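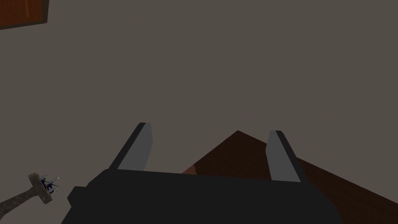 Batton Rules

The Batton Rules are a set of working rules for testing robot grippers in simulation before the same motions are run on a physical arm. They cover how a simulated scene is set up, what must be recorded, and when a result may be used to support a decision about real equipment. The rules are named after the Batton test cell in Clastasdale, where the first version was written. The current edition was issued on May 16, 2025.

The rules apply to two-finger grippers mounted on a single arm. Suction tools, hands with three or more fingers, and mobile bases are outside their scope, although some users apply the record-keeping section to them anyway.

Background

The first version was a short checklist kept by engineers at Makris, a maker of handling equipment. At that time each team kept its own simulated scenes, and results from one team could not be compared with those from another. Friction values were often left at the default of whatever software was in use. A grasp that held in one scene would slip in a second scene that was supposed to be the same.

Domnica Nistor, then a test engineer at Makris, merged the checklists into one document and added the sections on clearance and on reporting failures. A draft was sent to outside users in October of the following year. Comments led to the removal of a rule that had required every scene to include a full room model. Small test scenes with a plain background are now allowed, provided that every object the arm could reach is present and has a collision shape.

Terms

Open gap: the distance between the inner faces of the two fingers, measured at the tips, with nothing held.

Approach: the part of the motion between the last safe waiting position and first contact with the object.

Work surface: any surface on which the object rests or on which it is to be placed. Shelves and panels nearby are treated as obstacles unless an object is put on them during the trial.

Trial: one run from a recorded start state to a recorded end state. A run stopped by the operator is still a trial and is kept.

Scene setup

The work surface must be given a material, a friction value and a height. A surface that only looks like wood, with a wood image applied over default physics, does not meet the rule. The friction value has to be stated together with its source, which may be a measurement, a supplier's sheet or an estimate. Estimates are allowed but must be marked as such.

Fingers are modeled as separate bodies from the main body of the gripper. Their collision shapes may be simplified to flat slabs if the real fingers are flat. Pads, screws and cable guides may be left out of the visible model, but anything that extends past the outline of the gripper body must be included in its collision shape.

Objects not used in the trial may stay in the scene. If they stay, they count as obstacles, and contact with them is logged in the same way as contact with the work surface.

Camera placement

At least one view must be fixed to the arm or placed so that both fingertips remain visible during the approach. In a view from behind and above the gripper, the body hides part of the work surface, and a second view is required whenever the object could pass out of sight before contact. The second view may be fixed to the scene.

Views used only for people to watch are listed separately from views used as input to the control program. Changing a watching view does not create a new version of the scene. Changing an input view does.

Gripper checks before a trial

The gripper is opened fully and the open gap is compared with the value on the gripper's data sheet. Both fingers are then closed with nothing between them. They must stop without passing through each other or through the gripper body. In scenes where the fingers are shown at an angle to the body, the angle is recorded at both ends of travel.

The arm is next moved along the approach path at reduced speed with the gripper empty. Any contact at this stage has to be cleared before the first trial. Adjusting the obstacle is acceptable only if the physical cell will be adjusted in the same way.

Records

Each trial has its own entry. The entry lists the scene version, the gripper version, the start state, the random seed if one was used, the result, and the name of the person who ran it. Failed trials are sorted into missed object, slip, collision, time limit and other. The last group must include a short written note.

Images may be attached to an entry. They are treated as support for the written record and do not replace it. A single image of an open gripper is not accepted as proof that an object was released, and the joint and contact logs are needed for that purpose.

Scene files are numbered and are never overwritten. The Batton cell keeps its own set under this system, and the reference set issued with the current edition contains 127 scenes.

Moving to physical equipment

Under the rules, a simulated result can be used to choose which motions to try first on the physical arm. It cannot be used to skip a risk assessment, to raise a speed limit, or to remove a guard. Those steps are covered by the safety rules of the site and by whatever law applies there.

The first physical runs are made at reduced speed with the gripper empty, then with a soft object, and then with the intended one. Differences between the simulated and physical results are entered against the scene version, so that later users of the scene can see them.

Use

Makris applies the rules to all of its two-finger products. Nidotport, a parts warehouse that runs its own test arms, adopted them with changes and requires 800 simulated trials before a new motion is passed to its floor staff. The rules themselves set no minimum. In its first published set of results Nidotport listed 3889 trials, of which 918 were marked as failed. Slip was the largest group.

Criticism

Some users have objected to the amount of record keeping, mainly for short tests in which a scene is changed many times in one session. The current edition lets such work be logged as a draft session, with a single entry, as long as none of its results are quoted elsewhere. Others have said that the section on friction is too weak because it accepts estimates. Nistor has replied that measured values are often missing for older surfaces, and that a marked estimate can be checked later.

See also

Collision shape
End effector
Grasp planning
Risk assessment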